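Home Explore Threads Topics Log in

Thread: shipping small mixed orders, and why dimensional weight decides the price

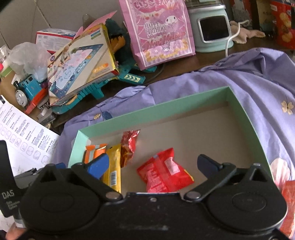

1/ Carriers bill on whichever is larger, actual weight or dimensional weight. Dimensional weight is length times width times height, divided by a number in your contract. Snacks lose this comparison nearly every time. Four wrapped packets in a shallow mint-green box weigh next to nothing, and a good part of the base is bare. You are paying for that bare part. A deeper box of the same footprint would be worse.

2/ Most small shops pick one box early on and never revisit it. Pellow did this. Every order went out in the same carton for two years, whether it held a single bar or a full assortment.

3/ What we did at Pellow: exported 1,000 past orders, computed the packed volume of each, sorted by volume. No software beyond a spreadsheet. Szu-yu Su wrote the lookup formula and it still works.

4/ The curve had a clear gap in it. Orders below the gap fit a flat mailer. Orders above it needed the old carton. So: 2 sizes, and a packing rule printed on the order slip.

5/ Do not use the sum of item volumes as packed volume. Crimped ends and trapped air take up space. Pack a sample by hand and measure it. We packed 200 and used the worst case for each product pair.

6/ Rounding matters. Our contract rounds each side up to the next whole inch before multiplying. A box a hair over a whole inch is billed at the next one. Measure the outside, after taping, at the widest bulge.

7/ Ask the supplier for outside dimensions in writing. Tse quotes inside dimensions by default, Stevton quotes outside. I compared the two price lists for a week before I-hsuan Kao pointed this out.

8/ Flat mailers crush more easily. Put rigid items along the long edge, soft packets in the middle. Paper fill goes in the corners only — filling the top makes the lid bow, and then see 6.

9/ Someone will ask about negotiating the divisor. Yes, you can. Chin-lung Chien handled ours and waited until March, when the contract was up for renewal. Bring your volume data sorted by zone.

10/ Correction to 4: the rule on the slip uses packed height first, then volume. A tall thin order can pass on volume and still not close.

11/ Spreadsheet template is in my profile. Column F is outside height. Leave it unlocked.

We use cookies to keep you signed in and to measure traffic. Accept Manage settings

Contact Terms Privacy Back to top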